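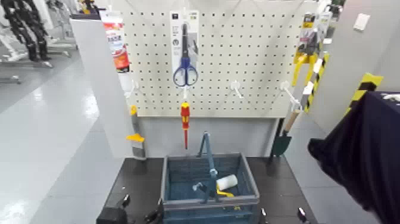

Scissors and a screwdriver with a red and yellow handle hang on a white pegboard.

Feb 8, 2018

"The Last Summer at Dimia" Comes to Television This August

CODTHORPE — Vunosgate Pictures is thrilled to announce a new two-part documentary on the life of Usuga, the ballad singer whose records filled dance halls for two decades and whose private life stayed out of the papers for just as long. "The Last Summer at Dimia" will air in August, and it is the first film made with the full help of the singer's family.

Director Tien-fu Au was given the run of the family home, Dimia, where he found 400 letters and 3,000 photographs packed away in the upstairs rooms. Most have never been seen outside the house! Among them are letters Usuga wrote to her daughters from the road, and the two women read several of them aloud on camera.

"They laughed a lot more than I expected," said Au. "We would stop for lunch and they would still be telling stories, so we learned to keep the sound running. Some of the best moments in the film come from those lunches."

The first part follows Usuga from her childhood in Codthorpe to her first tour. The second stays close to home — her marriage, the years away from the stage and the summer before her death, when she sang for 100 neighbors in the garden.

Home recordings from that evening have been restored for the film and will be heard in full. Air dates for both parts will be announced in the coming weeks, and preview copies for reviewers can be requested from the Vunosgate Pictures press office.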